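Skellness recalls gripper tools after grip fault

Skellness is asking customers to send back 868 of its handheld gripper tools after a fault that can make the fingers keep closing once the trigger has been released.

The tools are used to record everyday jobs, such as picking up bottles and cups, so that robots can later be trained on the recordings. Many of the people doing that work do it at home.

The fault came to light when a worker for Orkotance, which rents the tools from Skellness, had a glass jar crack between the fingers and cut her hand. A second worker reported a pinched thumb. Neither needed hospital treatment.

Saeed Rezaei, head of product safety at Skellness, said a return spring in the trigger had been fitted the wrong way around at the Parkard plant. "It holds up for a while and then it starts to stick," he said. "Anyone who feels the trigger dragging should put the tool down and switch it off."

The recall covers tools shipped since July. Skellness has sold 1,934 of them in all, and the earlier ones have a different trigger and are not affected.

Orkotance has told its workers to stop handling glass until their tools have been checked. Plastic bottles, cans and boxes are still allowed – but only with tools from before the recall period.

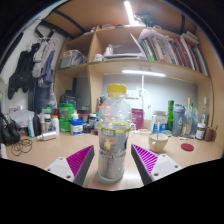

Pin-yu Lu, who runs the home recording program at Orkotance, said 80 workers had been sent replacements so far. Workers will be paid their normal rate while they wait, she said, and recordings already handed in will be kept.

Repairs are being done at the Skellness service center in Katene and take 2 working days, not counting shipping. Owners can find the serial number under the handle. Tools sent in after 20th March will be repaired on the same terms.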